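# Kleinteilemagazin auf Papierunterlage: verrutscht beim Öffnen der Schubladen

**Nelly Escobar**

Auf meinem Basteltisch steht ein Kleinteilemagazin aus Kunststoff mit durchsichtigen Schubladen. Der Tisch ist mit weißem Papier von der Rolle abgedeckt, damit Kleber und Farbe nicht auf das Holz kommen. Beim Herausziehen einer Schublade wandert das ganze Magazin nach vorn und schiebt das Papier mit. Danach liegt es wellig und ich kann darauf nicht mehr sauber schneiden. Das Magazin ist noch nicht eingeräumt, sortiert werden sollen Perlen, Ösen und Schrauben bis M5.

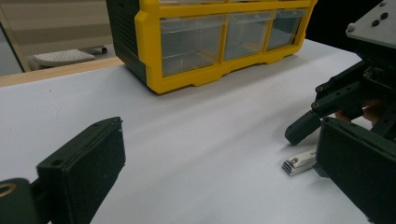 *Magazin auf der Papierunterlage, untere Schubladenreihe*

Eine Wandmontage scheidet aus (Mietwohnung, Rigips). Festschrauben auf der Platte möchte ich auch nicht. Hat jemand eine Lösung, die sich rückstandsfrei wieder entfernen lässt?

---

**Trinh Kiều**

Zwei getrennte Probleme.

Magazin: Leer wiegt so ein Gehäuse zu wenig, die Reibung der Schubladen in der Führung ist dann größer als die Haftung am Untergrund. Schwere Teile (Schrauben, Muttern) in die untere Reihe, Perlen nach oben. Die Aufstandsfläche der Füße ist klein, deshalb unter jeden Fuß ein passend zugeschnittenes Stück Antirutschmatte, 2 mm stark. Ich verwende die von Sirkby, jede andere aus Vollgummi geht genauso. Geschäumte Matten drücken sich mit der Zeit platt.

Papier: unter dem Magazin aussparen. Das Gehäuse muss direkt auf dem Holz stehen, sonst rutscht das Papier samt Matte. Die Bahn an beiden Enden um die Tischkante schlagen und von unten mit Kreppband fixieren, alle 12 cm ein Streifen. Vorher glatt ziehen. Kreppband nicht monatelang kleben lassen, auf geöltem Holz gibt es sonst Ränder.

Sitzt eine Schublade trotzdem schwer, die Laufkanten auf Gussgrat prüfen und mit einer feinen Feile abziehen. Kein Öl, das zieht Staub.

---

**Stela Grecu**

doppelseitiges klebeband drunter und fertig. hält bei mir seit august

---

**Trinh Kiều**

@Stela Grecu: Hält, lässt sich aber meist nicht rückstandsfrei entfernen. Danach war gefragt. Wenn Klebeband, dann ablösbare Montagestreifen, und die nur auf lackiertem Holz.

---

**Nelly Escobar**

Danke. Die Platte ist lackiert. Ich probiere zuerst die Matte und schneide das Papier aus.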